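# Nindeck 桌面共处作业套件

**适用:有人坐着、机器人站着(或者反过来)、中间隔一张桌子的场合**

出品:Skunthorpe
货号:ND-167
供货状态:现货,Tuston 仓发出
页面更新:5月30日

大多数机器人到货时附带一本说明书,讲怎样让它动起来。怎样让它在一张堆满东西的桌子旁边安分地动,说明书一般用一句"请确保周围环境安全"带过,旁边再配一个感叹号三角形。Nindeck 就是给那个三角形补的正文。

套件包含一册规范、一套地面与桌面标识、若干理线件,以及一叠每天都得有人签字的表。没有电机,没有芯片,不联网,固件永远是最新版。采购部门看到报价单时常问"设备在哪里",请把规范翻到封底给他们看,那里印着货号,可以入固定资产。

## 箱内物品

| 名称 | 数量 | 说明 |
|---|---|---|
| 《桌面共处作业规范》 | 一册 | 正文 167 条,螺旋装订,可以摊平 |
| 地面划线胶带 | 两卷 | 每卷 24 米,黄色,适用于短绒地毯与硬质地面 |
| 桌面分区垫 | 三张 | 人区、机区、交接区各一张,可裁切 |
| 理线夹 | 一袋 | 背胶式与夹边式混装 |
| 线缆标签 | 一本 | 空白,请用油性笔 |
| 遥控器定位托 | 一个 | 带绑带,高度可调 |
| "已停机"挂牌 | 两块 | 正反面印字相同,省得有人挂反 |
| 开工与收工检查表 | 一本 | 每页一天,撕下归档 |
| 急停位置贴 | 一张 | 红底箭头,请贴在真有急停的地方 |

最后一行的说明是第二版加上去的。

胶带撕下时会不会留胶,取决于地毯的脾气和您贴了多久。建议先在不起眼的角落试一小段。地毯归物业管的,请试得更不起眼一些。

## 它管什么

规范适用于轻载、低速、手部可达桌面的机器人作业:分拣小件、递取物品、整理格子盒、演示抓取、示教和数据录制。人可以坐在桌子另一侧,也可以走近,前提是机器人的风险评估允许人走近。

它不管以下事项:

- 重载机械臂和带防护围栏的工作站。那边有更厚的书。
- 移动底盘在人群中的导航。
- 末端带刀、带热源、带压力流体的作业。
- 机器人本体的电气安全。请找本体厂家,并保留他们的回信。

另外有一条写在第一页,字号比较大:**买了本套件不等于通过了任何认证。** 国家标准、国际标准和所在地法规的原文请自行取得,由有资格的人来解读。我们的规范可以和它们放在同一个书架上,但是应该放在它们下面那一层。两者有冲突时,以上面那一层为准。

## 规范目录节选

全书按一天的顺序编排,从开门写到锁门。这样编的好处是找得到,坏处是"急停"出现在好几个地方,审稿的人为此抱怨过。我们没有改,急停多出现几次不算缺点。

### 一、开工之前

1. 确认今天谁是操作员。写下名字。"大家都会用"等于没有操作员。
2. 操作员手里、腰上或者定位托里有遥控器。遥控器电量已看过,看过的意思是看了屏幕或指示灯,没有别的意思。
3. 按一次急停。机器人停下,记"通过"。机器人没有停下,今天的工作就变成修急停。
4. 复位必须是一个单独的动作。松开急停后机器人自己接着干活的,立即停用并联系厂家。
5. 看一遍桌面。与本次作业无关的杯子、眼镜、手机移到人区,或者移到另一张桌子。饮料移到另一张桌子。
6. 看一遍地面。插线板、转接头、垂下来的线圈,都应该在没有脚的地方。

第五条里饮料单独列了一句。曾有客户来信询问带盖的算不算饮料。算。

### 二、分区

桌面分成三块。人区放人的东西,机区放机器人要碰的东西,交接区放两边都可能伸手的东西。交接区越小越好,小到放不下一顿午饭为宜。

分区垫可以裁,但裁完之后请在检查表背面画一张草图。理由很朴素:隔一个周末之后,桌上那块垫子为什么缺一个角,谁也说不清楚。

地面线标的是"站在这里要先打招呼",它拦不住人,也没有打算拦住人。需要拦住人的场合,请用围栏、光幕或者一扇带锁的门。展厅里常见的伸缩带和绒绳,效力介于胶带和门之间,更靠近胶带。

地面线的画法:

- 以机器人手臂在当前底座位置能够到的最远处为基准向外量,再加上风险评估给出的余量。
- 手里要拿东西的,按拿着最长那件东西的时候算。
- 底座可移动的,挪一次,量一次。
- 拐角贴成直角,别贴成艺术。

### 三、人坐在对面时

与机器人隔桌而坐的人,规范里称为"在座者"。在座者不一定参与作业,可能在改代码,可能在等人,也可能只是那把凳子比较舒服。规范对这几种一视同仁:

- 在座者知道机器人正在运行,并且知道急停在哪里。问一句就够了,别用群发邮件代替。
- 运行期间手不进机区。需要拿东西,先说"停",听到操作员回答"停了"再伸手。
- 挂绳、长围巾、散开的长袖收好。
- 在座者起身离开前说一声。操作员的注意力会跟着突然站起来的人走,这是人的出厂设置。

有的机器人会在接触到人时自行停下。规范允许您为此感到欣慰,不允许您把它当成不打招呼就伸手的依据。

### 四、遥控与接管

- 遥控器在运行期间不离开操作员。要放下,就放进定位托;定位托要固定在操作员不用起身就能摸到的位置。
- 同一时间只有一个遥控器有效。备用的请取出电池,或者锁进抽屉。
- 交接遥控器要说出口:"给你。""接了。"听上去像排练话剧,习惯之后就好了。
- 自主模式和遥控模式切换前,手臂先回到安全姿态。
- 画面或者信号出现延迟,先停机再讨论延迟。

### 五、线缆

本章在读者来信中得分最低,在事故记录表的"原因"一栏里出现得最勤,我们认为这两件事有联系。条文全文见书,主要意思如下:

- 每根线的两端都贴标签。只贴一端的标签,一般贴在您看不见的那一端。
- 机区内的线固定在桌面上,或者从桌子后沿走。
- 从桌沿垂下的线用夹边式理线夹固定,在桌下留出余量。
- 没有接任何东西的线头收走。
- 插线板不放在操作员和急停之间。

### 六、收工

手臂回收纳姿态,断使能,挂"已停机"牌,遥控器充电,检查表签字撕页。顺序不要换。见过先签字后断使能的表,字迹都很工整。

## 现场怎么用这本书
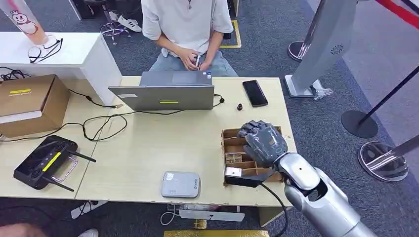
规范最见效的用法,是在作业当中随手翻到对应的一章去对照桌面,比开会读条文省时间。先从手臂下方开始看。机械手悬在分格纸盒上方,手指朝下,那么纸盒和它里面的东西都归机区管;纸盒前部还放着一件黑色设备,设备上的黑线越过桌子前沿往地面去,这就该翻到第五章,在桌沿补一个夹边式理线夹,或者把设备请出纸盒,另外给它一块地方。然后看遥控器。带两根短天线的那只平放在桌上,第四章要问的是操作员够不够得着,够得着就装上定位托,够不着就连人带托一起挪。笔记本电脑和手机划入人区,桌子左段那一团黑色线缆逐根贴标签。桌前地毯上的插线板按"没有脚的地方"重新找位置。在座者双手收在身前,符合第三章,不必打扰。

对照一次之后,请把结果写进检查表的"今日改动"栏。写"已整理"的,我们视为没写。写"前沿线缆加夹一只,标签补齐",下一班的人才知道您动过什么,也才知道出了问题该问谁。

演示场地还有一个特别的麻烦:东西会自己长回来。上午清空的桌角,下午就会多出一个纸箱,再晚些纸箱上会多出一副眼镜。规范因此规定每次重新使能之前都看一遍桌面,和距离上一次看过了多久无关。

## 选配

**Entwistle 桌沿线槽**
沿桌子后沿安装的开口线槽,盖板可徒手掀开。适合线缆每周都在变的实验桌。颜色只有灰色,样品间做过一版橙色,大家都往里面塞笔。

**Entwistle 重型定位托**
底座加重,适合金属提环或较大外壳的手持遥控器。订购前请对照您的遥控器外形尺寸,尺寸图可向 Tuston 索取。

**补充检查表**
与箱内同款。客户最常补货的项目,我们对此很高兴,也有一点怀疑:用得太快的,请确认没有人拿它垫杯子。

**双语挂牌**
中英文各占一面。放弃了标准挂牌"两面相同"的优点,换来外宾能看懂,请自行权衡。

## 安装与保养

整套布置不需要工具,一把剪刀除外。剪刀没有附在箱内,快递规定比我们的规范严格。

1. 先定底座,再贴地线。顺序反过来的话,您会得到一块很规整的、和机器人没有关系的长方形。
2. 地毯吸尘之后再贴胶带,用手掌压实边缘。
3. 分区垫铺好后,把手臂以低速走一遍作业范围,看手指会不会勾到垫边。
4. 贴急停位置贴。箭头指向按钮,站到在座者的位置确认能看见。
5. 操作员和在座者一起读第一章,出声读。可以笑。

保养方面,胶带翘边就换,不要在翘边上再贴一层。理线夹的背胶受热会松,靠近散热口的改用夹边式。规范册子可以用湿布擦,签过字的检查表不可以。

规范的修订版每年九月发出,已登记的用户凭货号领取电子稿。修订页上会注明哪一条改过、为什么改。有时候原因只有一行,看得出写的人不想多谈。

## 常见询问

**我们的机器人速度很慢,还需要划线吗?**
需要。慢只说明您有更多时间看着事情发生。

**可以只买胶带吗?**
可以,五金店就有,而且更便宜。套件里的胶带和五金店的差别主要在于它旁边有一本书。

**规范能不能按我们公司的格式改写?**
能。购买后可在本单位内部改写使用,请保留条款编号。第三方转售不在许可之内。改写时如果打算删掉某条,建议先问问当班操作员,他们通常记得那条是干什么用的。

**167 条太多了,有没有精简版?**
有一张 A4 摘要页,夹在封底内侧,收录开工检查和急停相关条款。它适合贴在墙上,不适合拿来说自己读过全书。

**操作员只有一个人,他要上厕所怎么办?**
停机,挂牌,去。

**机器人只是在录数据,不算正式生产,也要执行吗?**
手臂不清楚自己是不是在正式生产。要执行。

**有没有手机应用?**
没有。运行期间我们希望您看着桌子。

## 订购与退换

由 Tuston 统一发货,不设最低订量。未开封可退。规范册子一经开封不退,书里的内容看过就带走了,我们没有办法请您忘掉。挂牌和定位托若有破损,拍照寄给 Tuston 客服,更换件随下一批发出。

下单时请注明地面材质和遥控器的外形尺寸。两项都不写也会发货,发出的是地毯版胶带和标准定位托。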